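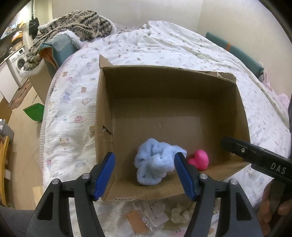 Wie viele Demos brauchen wir pro Objekt, bis die Policy auch bei weichen Sachen vernünftig greift?

Nach jetzigem Stand 135, bei festen Teilen reichen 20.

13. September 2021

So, das ist mal eine Zahl, mit der ich leben kann! Tarmo hatte im Januar noch auf das Doppelte getippt (steht weiter vorne im Heft, ich hab extra nachgeschaut). Der Haken sind weiterhin die Stoffe. Bei zerknüllten Tüchern im Karton schließt das Modell gern zu früh, die Finger stehen dann noch zu hoch und erwischen nur einen Zipfel. Mi-kyung meint, das liegt an unseren Aufnahmen: wir greifen mit der Hand viel zu elegant, immer schön mittig von oben. Also ab jetzt auch mal schräg, mal knapp an der Kartonwand, und vor dem Schließen kurz warten.

Falora-Datensatz neu gemischt, zwei Läufe gestartet, der zweite ohne die alten Tischaufnahmen. Bin sehr gespannt! Die Variante mit Bett als Untergrund bleibt drin, weil der Karton da leicht nachgibt und die Höhe nie ganz stimmt – genau das fehlt uns in Geltham ja immer.

Noch offen: Backenweite in den Logs neu skalieren, Tarmo wegen der Zeitstempel fragen.

2 Kommentare · 2-mal geteilt

Mi-kyung Kwon: Elegant hab ich nie gesagt, ich hab brav gesagt :)

Tarmo Rimkutė: Zeitstempel sind korrigiert, bitte neu ziehen, bevor du den dritten Lauf startest.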